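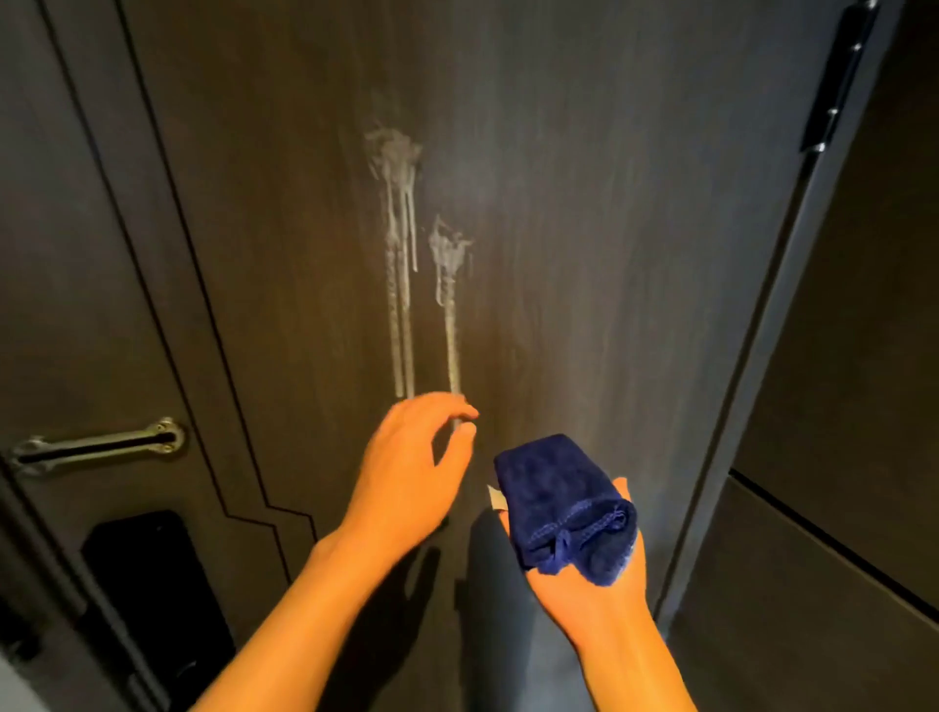
Door wiping task, Odcombe test flat. Two white marks on the dark wood-grain door, with the folded navy cloth in the right hand.

Projects > Household Tasks > Gallery

Home Projects People Data Contact

January - posted by the Odcombe project team

This page goes with our work on learning to wipe upright surfaces from head-camera recordings. Most earlier work on wiping uses a table, where the mess stays put. On a door or a wall it runs, and the hand has to follow a long thin mark as well as a wide patch. We wanted to know if a policy trained on tables could be moved over to doors with a small amount of new data.

The table set, Zardale, has 500 recordings. The door set, Sollton, began with 494 and we kept 467 after checking. The other 27 were dropped, mostly for poor timing between the two hand tracks. Recordings were made in the Odcombe flat and at a second site, Mösli, where the doors are painted and much lighter in colour.

Notes on the door recordings

Marks. Each one is labelled by outline, and drips are labelled apart from the patch they hang from. The left mark in the picture is the larger and has two long parallel drips. The right one has a single thinner drip.

Haze. Faint wipe marks show on the wood grain to the right of the drips. Our first mark detector treated haze like this as dirt and kept going back to it. The current version gives it a separate label.

Shadows. Both arms throw long soft shadows down the lower part of the door. We left shadows in for training. Taking them out by hand was slow and made no difference to the score.

Fittings. The bar handle and the lock panel are marked as areas to keep clear of. Hinges were added to the list later.

Result

The table policy alone finished few of the door trials. With 21 door recordings added it followed single drips well, but still tended to stop short on double ones. The full door set fixed most of that - the corners next to handles are still weak.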